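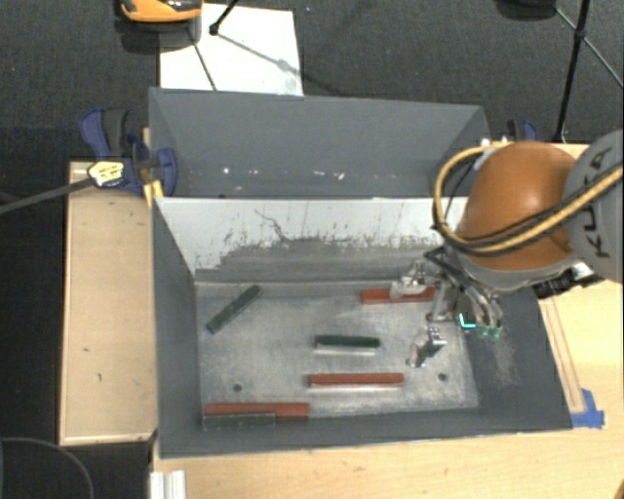
The council, the newsletter and the right to be rude

2022-07-30

Mekinby is a small place and it has a small newsletter, and for most of this year the two have been at each other's throats. Well, the town council and the newsletter. The town itself mostly wants its bins done.

The Horniner comes out every month, photocopied, folded by hand, pushed through doors. Print run of 2000. Also a website of sorts. In spring it ran a page of jokes at the council's expense, including a spoof prayer asking for deliverance from the planning department. Rude in places. Funny in fewer.

Council not amused. A letter went out calling the page "offensive to the community" and asking for a retraction. No retraction. Second letter, this time from a solicitor, with the word defamation in it. Then the library was told to take the Horniner off its front desk, and that's when people outside Mekinby started to notice.

Can you libel a council? Short answer, no. English law settled that one in the nineties: a local authority can't sue for defamation, and the thinking was that elected bodies have to be open to criticism without the threat of a writ hanging over it. A single councillor can sue if a piece is plainly about him or her. The Horniner's page named no one. It made fun of a department, a car park and a set of bollards.

So why the solicitor's letter? Ask around and you get two answers. One lot say the council simply didn't know. The other lot say it knew perfectly well and reckoned a scary envelope would do the job anyway. I lean to the second but can't prove it. Letters like that cost the sender very little. The person opening one at the kitchen table doesn't know the case law, and sees only the bit about costs.

And it does work, often. Over in Oler a residents' blog shut down after a single letter. No court, no hearing. The writer took the lot offline in an evening, years of it, parking rows and flood photos and all. I rang to ask about it and was told, politely, to go away.

The library business is the part that bothers me more. Nobody was banned from printing anything, the council keeps saying so, and thats true. But a public library clearing one title off the desk while the takeaway menus stay put is a choice about what people get to read. A petition asking for it back had 102 names on it when I saw it, in a town where getting 30 people to a public meeting counts as a crowd.

Not everyone who signed liked the jokes. One woman outside the Villanueva cafe told me the prayer was in poor taste and she'd cancelled her copy over it (it's free, but she'd asked them to stop delivering). Signed anyway. "I can put it in the recycling myself," she said. Hard to improve on that as a policy.

The counter argument, and I did listen to it, goes like this. Council staff are local. They get shouted at in the supermarket. A page of mockery, however vague, lands on real people with real desks, and in a small town everybody can guess whose. Fair enough. It's a reason to write a cross reply, and the Horniner says it offerred a full page for one, same size, same spot. Offer still open in July. Nothing had come in.

What happens next depends on the autumn meetings. There's talk of a new policy on "community materials" in public buildings, with a draft going round that nobody will let me see. The library desk still has the menus. The next Horniner is at the photocopier, and I'm told the bollards are on the cover.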